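Thursday, late

Day three of the gripper bake-off, and I have started to dream in hex keys. The Mamier went on the wrist this morning after the Gritham came off in disgrace. Swapping them took 56 minutes, six of which I spent under the bench looking for a screw that was in my breast pocket.

Gordon wants a verdict by the end of March. He also wants it on one page, which suits me, as my notes so far consist mainly of the word "slipped" and a coffee ring. The Ninh people rang again to ask how theirs was getting on, in the tone of parents ringing a boarding school.

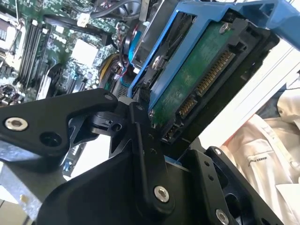 The Mamier is the pick of them for reach, I'll give it that, and drive work is where reach matters. Chaimae set the approach angle by eye and I argued for the planner, and she was right, so I've written it down as a joint decision. The long tapered finger can come in close by the circuit board without the rest of the mechanism barging in first, though I do wince at all that black machinery so near the gold contacts. The blue carrier is at least easy to find against the black fingers, and the wrist camera needs every kindness it can get.

Controller still sulks if you change the grip force mid-move. Colton blames the firmware. The firm blames Colton. I logged 2,187 cycles on the old arm at Grevitville without hearing a cross word from either side, but that one only had to pick up beanbags.

Gritham again tomorrow, with new pads. Must buy biscuits.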